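Why I think every town should have a repair night

I'd lived in Kamside for five years before I learned the names of the people across the road. We waved. We took each other's bins in. Then Stemero opened its doors on a Tuesday night for people who wanted help fixing things, I turned up with a toaster that wouldn't stay down, and the bloke who showed me how to clean the catch was my neighbour from number 10. I've been a fan ever since!

Stemero is a volunteer outfit that runs out of the old Dobos building, and most of what it does is pair people up. You bring a lamp, a jumper with a hole, a bike with a mind of its own, and you sit beside somebody who has seen that fault before. They don't take it off you and hand it back. You hold the screwdriver. I love this about it, and I reckon it's the part that gets left out when people talk about volunteering as a kind of donation, with a giver at one end and a grateful person at the other. By the end of my toaster evening I'd been asked to help a teenager sew on a pocket (I can sew, and had no idea that counted as a skill).

The council is now deciding whether to keep the room going past November. The grant was $2,720 for the year, which wouldn't cover the new sign at the pool. I've heard the argument that the money should go to programs with proper outcomes, and I do understand it, because councillors need something to point at. But what would you write down? That a man who hadn't left the house much since his wife died now comes in early to put the kettle on? He'd be mortified to be an outcome.

I've also heard that young people won't come. They do come! They come for the soldering and stay for the biscuits, and a few of them are better teachers than the grown-ups, with endless patience for anybody who can't find the power button. Kuto, over the range, started its own night after a carload of us visited, and theirs is already noisier than ours.

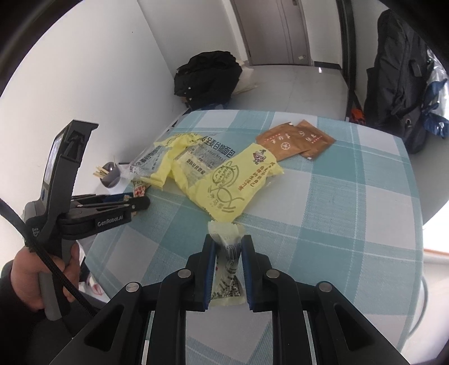 A small packet held upright between blue-padded fingers.

So my pitch is simple. Keep the room, keep the kettle, and if there's a bit left over, buy a second sewing machine, because the queue for the first one is getting silly. I'd happily see 100 towns try it and each of them do it differently.

The council meets on Tue 12 October and the public gallery is open. I'll be up the back in a jumper with a very visible darn on the elbow, and there's room in my car if you need a lift.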